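Wirkel shared workshop — build tickets
Ticket 38: Two-arm sim, right arm wanders off near the sink
Opened by: Feng-yi Ng
Opened: 2024-10-06
Status: Open (mostly sorted)
Watching: Kuo-hua Au, Zyanya Gallegos

Okay, writing this one up properly this time, after the telling-off I got about ticket 24 (fair enough, it was a mess and I closed it with the word "fixed" and nothing else).

So, the project is Plamley, the two-arm dishes robot I've been building at home and dragging into the workshop whenever I need the big bench. The real arms are bolted down and unplugged at the moment. All of this is in the simulator, on my laptop, in the kitchen world that Zyanya put together. I want the moves behaving there before I let real motors anywhere near a real plate.

What's going wrong: I send both arms to the ready pose. Left arm goes up nicely and stays put. Right arm gets to its pose, sits for a bit, and then creeps toward the sink. It's slow enough that I missed it for ages. If I leave it alone it ends up leaning over the counter end, and then the next move starts from the wrong spot and everything after that is rubbish.

Things I'd already ruled out before opening this:
Restarted the sim. Same.
Restarted the laptop. Same.
Swapped to the older arm file from February. Same creep, plus a new warning about a missing colour, which I'm ignoring.
Turned the left arm off completely. Right arm still creeps.

I've also got the head view open while it runs, which is the easiest way to catch it drifting over towards the basin with the rack in it.

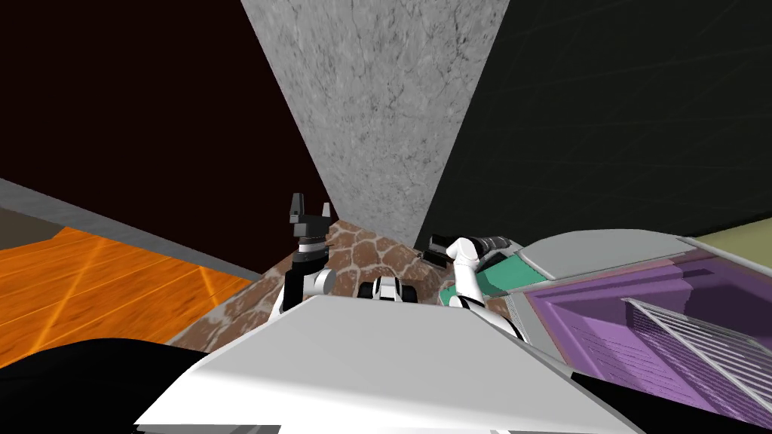 The bit that bugs me is that the joint readout says everything is fine. It prints the target and the measured angle next to each other and they match to the last digit, the whole time the arm is visibly going for a wander. So either the numbers are lying or I'm reading the wrong numbers. My money was on me.

Comment from Kuo-hua Au
Which readout? There are two. One is the measured angle and the other is the commanded angle printed twice, left over from when I was testing the logger. If you launched with the old script you're getting the second one. Sorry!

Comment from Feng-yi Ng
Ha, it was the second one. I've changed the launch script to point at the proper readout and now I can see shoulder and elbow on the right arm both sagging. The shoulder is out by 5 degrees once it's been sitting for a while. The elbow is out by less, but it goes the same direction, so the two add up at the gripper.

Sagging made me think gravity, so I tried the run with gravity switched off in the world settings. No creep at all! Left it going while I made a cuppa and reorganised the screw drawers and it was exactly where I'd left it. Gravity back on, creep comes back straight away.

That was a good moment but it doesn't explain why the left arm is fine with the same file and the same gains. Or what I thought were the same gains. I went through both config files side by side and found this on the right:

right_shoulder hold gain: 8
left_shoulder hold gain: 80

A missing zero. I've been staring at those two files for a week. I fixed the shoulder and the elbow (also missing its zero, I must have copied one line from the other) and the right arm now holds its pose with gravity on.

Comment from Warrick Pirihi
Good find. Before you call it done, can you check what the gripper is doing? When I had low gains on my Flallico arm I also had the gripper mass set way too high, and it hid behind the gain problem. Fixing the one made me think I'd fixed both.

Comment from Feng-yi Ng
Didn't want to hear that, but yep, you were onto something. The gripper mass on the right was set in grams where the file wants kilos. I don't know how the arm held itself up at all, to be frank. I suspect the sim quietly caps it somewhere, and I've made a note to find out where, so I don't get caught by it again.

Mass fixed on both sides now — the left one had the right value already, but I've written both out in full with the unit in a note beside them. Reran everything from a cold start. Right arm holds. Left arm holds. Moving one doesn't nudge the other any more, which I'd half noticed before and put down to the base being wobbly.

Then I moved on to the wrist view, since I had it all open anyway. I'm using Phí for the vision side (that's the little program Heriberto and I wrote for finding plate edges, named after his cat). It wants a view from behind the fingers, looking out past them, and it wants both fingers in the picture so it can work out the centre line between them. I set the view up by hand by dragging it about, which I know is the lazy way.

First few goes it kept reporting a plate edge when the gripper was nowhere near a plate. I pointed the wrist away from the sink altogether, opened the fingers wide and held still, to see what it would latch onto with nothing between them. Long straight lines, mainly. Anywhere one big flat surface meets another, Phí gets very excited and tells me it has found crockery. The busy cracked stone texture doesn't help either, as it's full of little lines for it to chew on.

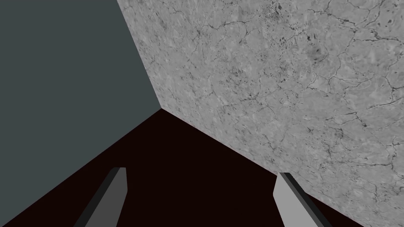
Can I use the same finger settings for both grippers?
Use one shared settings file for the open and close limits and the speed, and keep the wrist offset separate for each side. The offset depends on how each gripper is mounted, and the left and right mounts on this build are mirrored.

(Putting that in here as I've been asked it at the bench more than once and I'd like to be able to point at something.)

Comment from Heriberto Salazar
The false edges are my fault, partly. The line finder has no idea how far away anything is, so a wall corner and a plate rim look the same to it. There's a depth check I wrote and left switched off while it was slow. Try it with the check on and the range set short. Also, a plate rim is curved, so we could chuck out anything dead straight. I'll have a go at that on a branch.

Comment from Feng-yi Ng
Depth check on, range set short. Much better! It still fires now and then when I swing the wrist quickly, but holding still it keeps quiet until there's something close by. It does slow the whole thing down on my laptop and the fan sounds like it wants to leave the building. I can live with that for testing.

I'd rather wait for the straight line change before I tune anything else, so I don't end up tuning around a problem that's about to go away. Did that with the base and I'm still undoing it.

One more for Zyanya: is there a way to load the kitchen with plain walls and floor? I'd like a boring version to test against first and then the fancy one after. Even plain grey would do.

Comment from Zyanya Gallegos
Yep, easy. Start it with the plain flag and every surface gets a flat colour. Shapes and positions stay the same so your poses will still be good. Lighting stays on as well, so you'll still get bright and dark sides on things. If you want that off too, it's the line under the flag in the world file.

Comment from Feng-yi Ng
You're a legend. Tried it just now and the stray detections on still shots are gone, apart from the corners, and those are what Heriberto's branch is for.

Where it's at:
Right arm creep: fixed. Gains were missing a zero, gripper mass was in the wrong unit.
Readout: fixed. Launch script now shows the measured angles.
False plate edges: better with the depth check on. Waiting on the branch.
Laptop fan: suffering.

Still to do: find where the sim caps the mass, take the duplicate readout out of the old script (Kuo-hua, do you want to do that or will I?), and run the full pick up and rack move start to finish with both arms going. I'm leaving the ticket open until that last one has gone through clean. The real arms stay unplugged till then.

Comment from Kuo-hua Au
I'll do the script. Don't touch it, I've got other changes sitting in there.

Comment from Feng-yi Ng
All yours. I've pushed my config changes to the shared folder, so grab those before you run anything or you'll get the droopy arm back.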